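Plaltura Collection: The Card Organizers

Gallery

The Plaltura Collection holds 172 printed cards and small advertising pieces, along with the furniture and fittings in which they are kept. The collection is housed on the second floor of the Buchanan building and may be viewed by appointment from 10 in the morning. This page presents the wooden organizers used in the reading room and gives short notes on their construction and care.

Items shown on this page may be requested at the service desk. Please quote the shelf name and the organizer number when making a request.

Organizer 21, Travel and Lodging

The travel section covers motels, diners, bus lines and roadside attractions. Cards are kept upright in narrow compartments so that a reader can remove one without disturbing its neighbors. Many of the motel cards were printed for front desks and lobby racks, and they rely on large lettering and strong seasonal color to attract the passing driver.

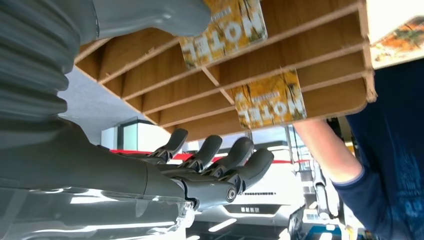
Organizer with cards in place, seen from underneath. The word "MOTEL" appears in white on a yellow and orange ground.

The organizer is divided by thin parallel slats, with a few partitions running across them. The resulting compartments are narrow, which suits single cards and thin folders. Thicker brochures are stored flat in the Biltow cabinets on the north wall – readers should ask for these separately.

Construction and finish

The reading room organizers were supplied by Ballwood to a pattern agreed with the collection. The boards are light brown with a visible wood grain, and the outer corner is rounded. A paler core can be seen where the edges have been cut. No varnish or wax is applied after delivery, as either may transfer to printed surfaces.

Handling

Hands should be clean and dry. Cards are to be lifted by the edges and returned to the same compartment. Adhesive notes, paper clips and rubber bands are not permitted in the reading room. Damaged cards should be left where they are and reported to the desk.

Reproductions

Digital copies of 146 cards are available for study and classroom use. Requests for publication are considered individually and should be addressed to Archie Ogilvie, Collections Office, Buchanan building. The travel section will be closed for relabeling during July – requests received in that month will be answered once the section reopens.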